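Galby Open Day Set-Up Guide
Section 4: Running the household demonstration

Read this section before the doors open at Drandthorpe. Reading it afterwards is also permitted, and has been the more popular choice.

4.1 Before visitors arrive

1. Switch on the Hirano controller and leave it alone for 209 seconds. The progress bar will reach the end well before that. Ignore the progress bar.
2. Log in to Tunance and choose the profile OPEN DAY. The profile OPEN DAY FINAL is older.
3. Check that free storage shows at least 845 GB. A full afternoon uses nearly all of it.
4. Tape down every cable that crosses a walkway, including the one you were planning to step over.
5. Try both emergency stops. Press, confirm that the status light turns red, twist to release.

Note: If the status light stays green, ring Taha Benkirane on extension 2375. If you reach Taha Abdel Hamid, you have rung the catering line, and he would like people to stop doing that.

4.2 Giving the demonstration

1. Wait until the group has finished gathering, then wait a little longer for the one still parking.
2. Begin with a hand-held gripper. Close it on a tea towel, lift, and let go.
3. Offer the gripper to a visitor. Children will be quick with it. Engineers will want to discuss it first.
4. Have the visitor make two slow grasps, with a full release between them.
5. Take the gripper back. Be polite but keep a hand out.

CAUTION: Keep fingers, lanyards and scarves clear of the gripper fingers while they are closing.

CAUTION: Do not reach across the arm's work area to tidy up. The urge is strongest when the fabric has been left in a heap.

Note: Visitors will ask whether it does fitted sheets. The approved answer is "not today."

4.3 If a grasp misses

1. Open the gripper fully and back away from the fabric.
2. Come in again at a fold, with the fingers on either side of it.
3. After a third miss, invite questions from the floor.

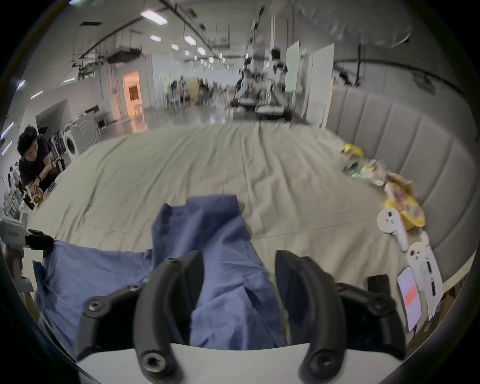 BED STATION: CLOTH HANDLING

Leave the cloth crumpled between turns. Well-meaning visitors will smooth it out for you, so crumple it again once they have moved along. Approach with the fingers spread, as with the blue cloth on the beige sheet, and close only when there is fabric in the gap. Anyone working low beside the bed should be told before the arm is enabled. At 4 p.m., log out of Tunance and return the gripper to its case, claws first.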